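25 de junio de 2020

Entrada rápida, que luego se me olvida todo. Mesa blanca, juego de cocina, tarde.

**Inventario**

Por fin abierta la caja de Gomwood. Faltan las etiquetas de las bolsas pequeñas, las escribo yo con rotulador y ya. Todo lo de comida va a la balda 3, los cacharros a la 4. Zdenka Softić quiere la lista en la hoja compartida antes de noviembre (la hoja vieja, la de Irus, no la toquéis, tiene fórmulas rotas). La caja de Holloway sigue sin abrir debajo del banco.

Pendiente de apuntar:

- fresas: dos tamaños, en la hoja solo consta uno. Corregir
- colador verde menta: entra en la 4 justo, de canto
- plato redondo gris: Zdenka lo tiene como "malva", yo como "gris", dejar un solo nombre. Voto gris
- plátano: sin código todavía
- hornito negro: pesa, no subirlo a ninguna balda, se queda en la mesa

**Limpieza**

Paño húmedo y jabón neutro, nada de alcohol. Con el alcohol se fue la tinta de dos latas del lote anterior y no hay repuesto. El tablero igual, jabón y secar bien alrededor de los agujeros, que ahí se junta la mugre. El bote de jabón está casi vacio – pedir otro, del mismo.

**Colocación**

Hoy probado el plato arriba y al centro, con la fruta a los lados. Me gusta más que lo del mes pasado, que estaba todo amontonado en una esquina y no había manera de coger nada sin tirar lo de al lado. La botella tumbada encima del plato, no de pie. De pie ocupa menos, sí, pero con cualquier golpe a la mesa se va al suelo y la tapa ya la hemos pegado una vez. Falta decidir si el colador se queda con la fruta o va aparte.

Zdenka dice que un ketchup en un plato vacío no es una comida. Vale, pero es lo que hay hasta que lleguen los platos hondos de Branisik (8, pedidos dos veces por error, a ver qué mandan).

Plato, botella y fruta, como quedó puesto:

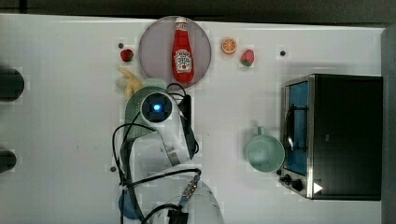
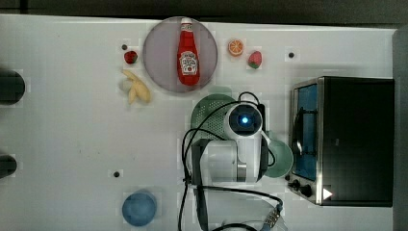
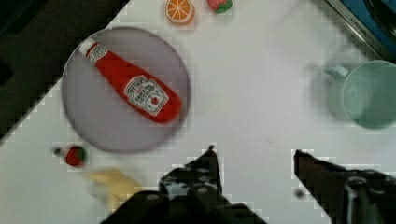

Lo de las etiquetas es lo que más me preocupa del lote. El presupuesto es de más de 2,000 para todo el año y no quiero gastarlo en reponer cosas que solo están despegadas. La del ketchup va en la mitad de abajo de la botella, blanca con letra pequeña, y por ahí es justo por donde la agarra todo el mundo al recoger, así que a partir de ahora se coge por el cuello, por favor. Si se levanta una esquina, punto de cola y peso encima una noche, no cinta adhesiva. La cinta deja cerco y luego no hay quien lo quite. Apuntar tambien en la hoja el estado de cada etiqueta al guardar: bien / tocada / fuera.

Mañana: códigos que faltan, preguntar a Branisik por el pedido doble, abrir lo de Holloway si queda rato. Rotulador nuevo, este está seco.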